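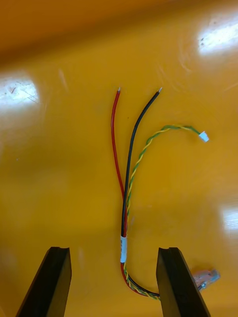 Photo: Fekdale Technical Center, Automation Office

The Fekdale Technical Center has completed the planning stage for its second small-parts sorting cell. This thread sets out what we intend to buy, what we have decided to defer, and how the budget was built. 1/11

The work itself is modest in scale. Wiring harnesses, circuit boards, small motors and loose leads have to be picked up and placed in the correct bin. Parts of this kind are light, but a soft cable does not behave like a solid block, and our equipment list reflects that. 2/11

We invited quotations from three suppliers: Wasau, Eltov and Rinaldi. Each received the same parts list and the same floor plan. All three replied by the deadline of 13/07/2024, and we thank them for the care taken in their answers. 3/11

The largest line in the budget is the arms. The second largest, to the surprise of several departments, is everything that goes around them: tables, mounts, cable guides, trays, bins and lighting. Departments preparing their own requests should price these items early. 4/11
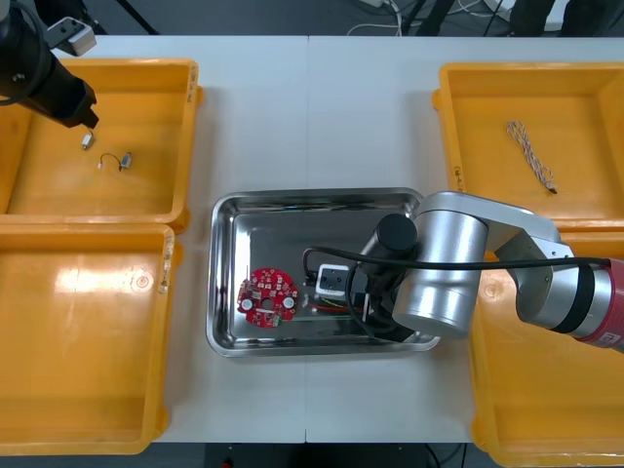 Table space was the subject of much discussion. Two arms working over one surface need agreed zones, and the bins must be placed where both the arms and the staff can reach them. We have allowed for 11 square meters of floor per cell, including a walkway. 5/11

Gripper fingers are treated as a consumable. The plan provides for 8 spare pairs in the first year – a figure we will review once the maintenance log has enough entries to be useful. Fingers are to be ordered through stores and charged to the cell, not to the department using it. 6/11

Lighting has its own line for the first time. Glossy bins and polished trays throw back a good deal of glare, and wrist cameras pick it up. We will price diffused overhead panels against matte bins before committing to either. 7/11

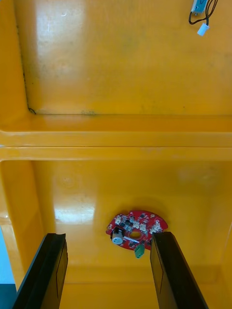
Circuit board between the gripper fingers, yellow bin.

Training is set at 143 staff hours for the year. This covers operators, the two maintenance technicians and the stores team. Supplier training days are quoted separately and should not be counted against this total. 8/11

Payment will be staged. The supplier receives 70 percent on delivery and the balance after acceptance tests on our own parts, at our own site. Wasau and Rinaldi have agreed to these terms in writing. Discussions with Eltov continue. 9/11

Deferred to the next budget year: a third arm, a conveyor link to the packing room, and the extended service contract. Requests to bring any of these forward must include a named source of funds. 10/11

A purchase decision is expected in October. The full equipment list and the blank request form are available from the Automation Office. Questions on the floor plan should go to Facilities – please quote the room number and the cell number in the subject line. 11/11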